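Sornard Advertising Awards: entry questions

Who can enter?
Any agency, studio or in-house team with an office in Canada. Freelancers can enter under their own name if the client signs the release form.

What work is eligible?
Campaigns that first ran in the 12 months ending in October. Work that ran only as a test, or only in the agency's own channels, is not accepted.

How much does it cost?
Each entry is $370 until the early deadline and $412 after it. The student category is $100. Fees are per category, so a poster series entered in both Outdoor and Craft is charged twice.

Can I move an entry to a different category?
You can do this yourself until entries close. After that the jury chair may move it, and we will email you if that happens. There is no extra charge.
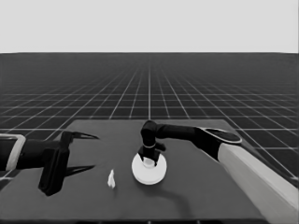 How long can a case film be?
Two minutes at most. Judges stop watching at the two-minute mark, and longer files are rejected by the upload page.

Do I need the client's permission?
Yes. Upload the signed release with your entry. A forwarded email from the client's marketing department is not enough.

Are the results from last year online?
The full list is in the archive. Cidudo won the Outdoor category, and Sabbagh took Radio and Audio.

Can I get a refund?
Withdraw within 28 days of paying and we refund the fee to the same card. Late entries are not refundable.

Who handles the payments?
Storari processes all cards for us, and that name will show on your statement.

Page updated February 2021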